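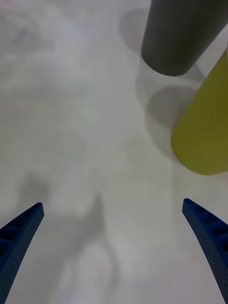

Section 4. Setting up the drinks station

Applies to the Bastos countertop water dispenser, standard tank. For the plumbed-in model see section 5. Last changed 1 September 2018.

Before you start

Pick the spot first. Flat, hard, wipeable top. No carpet under it if you can help it, drips happen. Keep it away from windows and radiators, sun on the tank makes the water taste stale. Leave a hand's width behind for the cord.

You will need: the dispenser, drip tray, tank, cup tube, the small bag of screws (taped inside the lid, don't throw the lid out), Phillips screwdriver, a clean cloth. Dish soap. A jug for the rinse.

CAUTION: Do not plug in yet. Heater will burn out if it runs dry. Not covered by warranty.

4.1 Placing the unit

1. Lift from the base, two hands. Never by the spout.
2. Set down, check all four feet touch. Rocks? Turn the front feet until it doesn't.
3. Slide the drip tray in until it clicks. No click means it is upside down.
4. Peel the film off the front panel.

4.2 Rinsing and filling

1. Wash tank with warm water and a little dish soap. Rinse well. No bleach, no dishwasher.
2. Seat tank, arrow to the front.
3. Fill to the line with cold tap water. Not hot. Not past the line.
4. Run 700 ml through the cold spout into the jug and throw it out.
5. Now plug in. Amber light, then green. Wait for green, it can take 14 minutes the first time.
6. Run 400 ml through the hot spout, throw that out too. Top the tank back up.

Note: first jug may look cloudy. Air in the line. Let it stand and look again. If its still cloudy once it has settled, stop and see Faults, 4.5.

CAUTION: Hot spout is hot before the light goes green. Keep hands and sleeves clear.

4.3 Cups

Paper cups only in the tube. Rolled rim, tapered side. The rim is what the tube grips, so cups without one drop straight through.
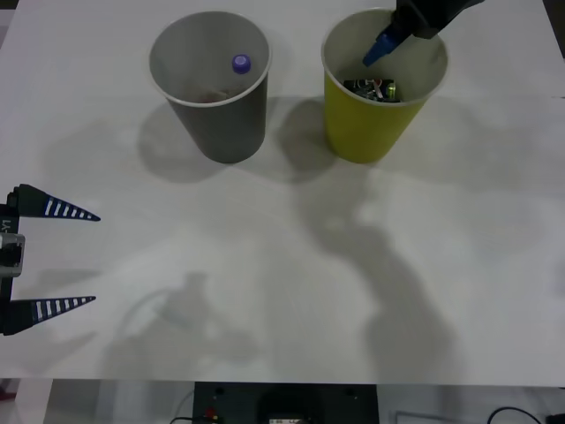
Photo: Plustico

Color is up to you. Plenty of offices use one color for hot and another for cold, works fine, just put up a sign. Check the cups you buy are rated for hot drinks, it says so on the sleeve.

1. Screw the tube bracket to the left side, two short screws. Hand tight plus a quarter turn.
2. Open the sleeve at the bottom end. Leave the rest of the plastic on untill the cups are in.
3. Load rims up. Push the stack down gently, pull the plastic off.
4. Pull one cup to test. Two come out? Turn the collar one notch clockwise, try again.

Note: the Ronent tube is wider and needs the spacer ring, part 979. Dillent tube fits as is.

Used cups do not go back in the tube. Put a bin next to the station, with a lid.

4.4 Daily

Wipe spouts and tray with a damp cloth. Empty tray before the red float shows. Wipe the counter too, sugar gets under the feet and sets like glue. Change tank water every morning even if nobody drank any. Closing up for August or any long break: unplug, let it cool, drain, leave the tank lid off.

4.5 Faults

No light: check the plug, then the switch at the back, low down on the right.
Amber stays on: tank not seated. Lift, drop back in, arrow to the front.
Slow flow: scale. Go to section 6.
Cloudy after standing: unplug, drain, rewash the tank, repeat 4.2 from step 2.
Leaks from the base: unplug at the wall, drain, call the dealer. Dont open the case.

Section 5 starts on the next page.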